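홈 | 과제소개 | 답사노트 | 보고서 | 자료실 | 로그인

11월 / 글 Dénes Fodor

시골 농로 가장자리 식생과 보행 환경 조사 - 기말 프로젝트 보고서

1. 시작하며

조사 대상은 Mernham 마을 바깥의 흙길. 밭으로 가는 사람, 개 산책시키는 사람, 가끔 트랙터. 지도에는 이름 없음. 마을 사람들은 그냥 Szalai 길이라고 부름(예전에 길 끝 과수원을 하던 집 이름이라고 들었는데 문서로는 확인 못함). 이 보고서에서도 Szalai 길로 씀.
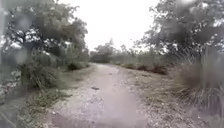
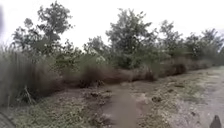 Mernham, 흐린 날의 길과 나무.

주제를 이걸로 잡은 건 수업 두 번째 주에 나온 "선형 녹지" 얘기 때문. 공원도 아니고 숲도 아닌데 길 따라 길게 이어지는 풀과 나무. 도시 쪽은 자료가 많은데 농로 쪽은 찾아보니 별로 없었음. 그래서 직접 걸어보기로 함. 처음 계획은 마을 세 군데 비교였는데 시간이 안 돼서 한 군데로 줄임. 교수님께는 중간발표 때 말씀드림.

질문은 두 개.
(1) 길 가장자리에 어떤 층의 식생이 있고 어디서 바뀌는가.
(2) 그 식생이 걷는 사람한테 어떤 영향을 주는가. 그늘, 시야, 바람, 길 폭 같은 것.

2. 조사 구간

마을 끝 우물 자리에서 시작해서 과수원 터 울타리까지. 지도 앱 Flusness로 잰 길이 2535 m. 그런데 돌아올 때 다시 재니까 2688 m가 나옴. 같은 길인데. 갈 때는 가운데로 걸었고 올 때는 기록하느라 길 이쪽저쪽을 왔다갔다해서 그런 것 같음. 보고서 표에는 2535로 통일. 줄자로 재지 않은 값이라 정밀하지는 않음, 이건 한계에 다시 씀.

구간을 21개로 나눔. 일정한 간격으로 자른 게 아니라 풍경이 바뀌는 곳에서 잘랐음. 그러다보니 어떤 구간은 짧고 어떤 구간은 꽤 김. 나중에 비교할 때 이게 문제가 됨. 다음에 한다면 무조건 같은 간격으로.

3. 방법

장비는 간단함. 노트, 연필, 접이식 막대자, 휴대폰. 기록 양식은 Forkeo라는 무료 메모 프로그램으로 만들었는데 현장에서 손이 시려워서 결국 종이에 쓰고 집에 와서 옮김. 옮기면서 두 칸 빠진 거 발견. 12번 구간 풀 높이, 17번 구간 바닥 상태. 빈칸으로 둠, 기억으로 채우지 않았음.

구간마다 적은 항목:
- 바닥: 흙, 자갈, 풀 섞임, 진흙
- 바퀴 자국: 없음 / 얕음 / 깊음
- 왼쪽 가장자리 식생 (풀, 관목, 나무)
- 오른쪽 가장자리 식생
- 하늘이 얼마나 열려 있나 (좁음, 중간, 넓음)
- 걸으면서 불편한 점 자유 기록

왼쪽 오른쪽은 마을에서 나가는 방향 기준. 이걸 처음에 안 정하고 시작해서 앞의 구간 몇 개는 다시 적었음.

식물 종은 적지 않기로 함. 11월이라 꽃도 없고 마른 줄기만 보고 이름을 붙이는 건 내 실력으로 무리. 도감 들고 가서 한참 서 있다가 포기. 대신 높이와 빽빽한 정도만 봄. 무릎 아래, 허리까지, 키 넘음. 세 단계.

4. 결과

4-1. 바닥

대부분 다져진 흙에 잔자갈. 발이 빠지는 곳은 거의 없었음. 마을 쪽은 자갈이 굵고 밖으로 갈수록 잘아짐. 누가 깐 건지 원래 그런 건지 모르겠음. 마을 사무실에 물어봤는데 기록이 없다고 함.

바퀴 자국은 중간 구간들에서 제일 뚜렷함. 밭 들어가는 입구가 거기 모여 있어서 그런 듯. 자국 사이 가운데 부분에 풀이 올라온 구간도 있고 아닌 구간도 있고. 풀이 있으면 걷기는 오히려 편함. 자국 안쪽은 살짝 기울어서 발목이 신경쓰임. 유모차는 힘들 것 같고 자전거는 된다고 봄(뒷마을 학생 하나가 타고 지나감).

4-2. 가장자리 풀

길 경계가 딱 끊기지 않음. 이게 현장에서 제일 먼저 느낀 점. 포장도로는 선이 있는데 여기는 흙에서 풀로 조금씩 넘어감. 그래서 길 폭을 잴 때 어디를 끝으로 볼지 애매했음. 나는 풀이 바닥의 절반 이상 덮는 지점을 끝으로 정함. 사람마다 다르게 잴 수 있음. 같이 간 친구한테 따로 재보라고 했더니 한 뼘 넘게 차이 남.

키 넘는 풀은 낮은 쪽에 몰려 있음. 도랑이 가까운 곳. 이런 곳은 옆이 안 보여서 조금 답답한데 대신 바람이 확 줄어듦. 귀가 안 시려움. 불편 기록에 "답답함"이라고 쓰고 바로 옆에 "따뜻"이라고 쓴 구간이 있는데 둘 다 맞는 말이라 그냥 둠.

4-3. 관목

기대 안 했는데 조사에서 제일 재밌던 부분. 마른 관목 덤불이 벽처럼 길게 이어지는 곳이 있음. 색은 갈색, 붉은 갈색, 군데군데 올리브색. 가까이 가면 새소리가 많이 남. 안에 뭐가 있는지는 안 보임. 사람이 접근하면 조용해졌다가 몇 걸음 지나면 다시 시작.

관목이 끊기는 곳은 대체로 밭 입구. 끊긴 곳에서는 바람이 바로 들어옴. 그러니까 관목이 방풍 역할을 하는 걸로 보이는데 풍속계가 없어서 숫자로는 못 보여줌. 얇은 종이띠를 막대에 묶어서 비교해봤음. 관목 뒤에서는 축 처지고 트인 곳에서는 옆으로 누움. 과학적이라고 하긴 그렇지만 차이는 분명했음.

관리 상태는 좋다고도 나쁘다고도 못하겠음. 가지치기 흔적을 찾아봤는데 밭 입구 근처 말고는 못 찾음. 농사짓는 분한테는 귀찮은 덤불이고 새한테는 집이고.

4-4. 나무

나무는 고르게 있지 않음. 몇 그루씩 모여 있다가 한참 없다가. 큰 나무 옆을 지나는 구간은 하늘이 "좁음"으로 나오고 걷는 속도가 느려짐(나도 그랬고 친구도). 쉬어가고 싶은 자리. 근데 앉을 데가 없음. 벤치 얘기는 제안에서 다시.

나무 줄이 길과 나란히 가는 구간에서는 나무가 방향 표시 역할을 함. 저기까지만 가면 되겠다, 하는 느낌. 반대로 나무가 없는 구간은 실제 길이보다 길게 느껴졌음. 친구한테 체감 길이를 물어보니 나무 없는 구간을 전부 더 길게 답함. 둘이서 한 거라 통계는 아님.

여름 그늘은 조사 못함. 11월 오후 2시에 시작했고 흐려서 그림자 자체가 없었음. 여름에 다시 가야 알 수 있는 부분.

5. 토의

처음에는 "나무가 많으면 걷기 좋다" 정도의 결론이 나올 줄 알았음. 기록을 늘어놓고 보니 나무보다 관목 쪽이 걷는 느낌에 더 자주 등장함. 바람, 소리, 시야 다 관목 얘기. 나무는 쉬는 느낌, 거리 느낌. 역할이 좀 다름.

길 가장자리를 깨끗이 깎자는 의견도 있었음. 길에서 만난 분 한 분이 그렇게 말씀하심. 뱀 나온다고. 이해는 됨. 다만 다 깎으면 바람막이가 없어지고 도랑 쪽 흙이 쓸려내려갈 수 있다고 생각함. 흙 얘기는 내가 측정한 게 아니고 수업에서 배운 내용을 적용한 것.

6. 제안

- 관목은 밭 입구 시야 확보되는 만큼만 자르고 나머지는 유지
- 큰 나무 근처에 앉을 자리 하나. 통나무 하나 눕혀놔도 충분
- 바퀴 자국 깊은 구간은 자갈 보충, 마을 쪽부터
- 키 넘는 풀은 봄 되기 전에 한쪽씩 번갈아 베기. 양쪽 한꺼번에 말고
- 길 이름 표지판. Szalai 길이라고 쓰면 될듯

비용은 계산 안 함. 견적을 받을 데를 못 찾음.

7. 한계

하루 조사. 날씨 한 가지. 사람 둘. 거리 측정값이 갈 때 올 때 다름. 구간 길이 제각각이라 구간끼리 비교가 공평하지 않음. 종 이름 없음. 12번, 17번 빈칸. 오후에 시작해서 뒤쪽 구간은 어두워지기 전에 끝내려고 서둘렀고 자유 기록이 앞쪽보다 확실히 짧음. 이건 읽는 사람이 감안해야함.

체감 관련 내용은 전부 주관적. 종이띠 실험은 사진도 안 찍어놔서 말로만 남음. 아쉬움.

8. 다음에 할 것

여름에 같은 길. 이번엔 아침에 출발. 같은 간격으로 말뚝 대신 끈 표시하고 끝나면 걷어오기. 풍속계는 학과에서 빌릴 수 있다고 함(신청서 두 장). 마을 어르신들한테 예전 길 모습도 물어볼 예정, 과수원 있던 시절 사진이 남아 있을지도 모름.

댓글

들풀: 종이띠 재밌네요. 저희 조는 비눗방울 썼는데 바람 세면 보기도 전에 터져요.

mk_04: 2535랑 2688 차이 너무 큰거 아닌가요? 위치 기록 켜놓고 서 있으면 혼자 거리 늘어나요. 메모할 때 멈췄으면 그거일수도

Dénes Fodor: @mk_04 아 그럴수도. 구간마다 서서 적었으니까. 한계에 추가할게요 감사

산책러: 관목 자르지 말자는 데 한 표. 겨울에 저 길 걸으면 덤불 없는 데서 얼굴 얼어요.

조교: 4-2 길 폭 기준 그림 하나 그려서 넣으세요. 그리고 구간별 표가 첨부에 없습니다. 다시 올려주세요.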